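The Patience of Small Screws

At the Masau technical school, the robotics club starts when the regular lessons end, and it often finishes after the bus has gone. This year the students do not build a robot that runs or throws balls. They teach an arm to work inside old computers.

The idea came from Danica Radonjić, who leads the club and before that repaired office machines for a company called Spahić. She had a storage room with 50 computers that the school did not want anymore. "The students know what is a processor from the book," she says. "I wanted that they meet one with a tool in the hand - also when the hand is made from metal."
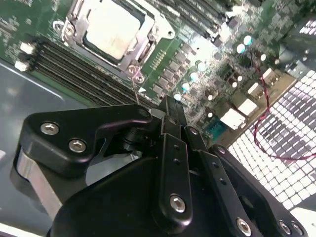
The gripper close to the processor socket, with the memory slots to the left.

The difficult thing is the approach. Between the capacitors and the socket there is not much room, and the fingers must come in at the right angle. One student drives the arm, a second one watches the board from the side, and they change places after each try. In November the team wrote down 700 tries in a paper notebook, with the mistakes marked in red. By the spring meeting at Grilar the number was 2,098.

At Grilar they will have one afternoon and a computer they have never seen before. The club from Gelbridge, last year's winner, is faster, and everybody in Masau knows it. Radonjić is not much worried about this. She asks for slow movements, and she stops the arm herself when somebody is in a hurry.

New members are accepted until the end of the school year. A small screwdriver is useful to bring.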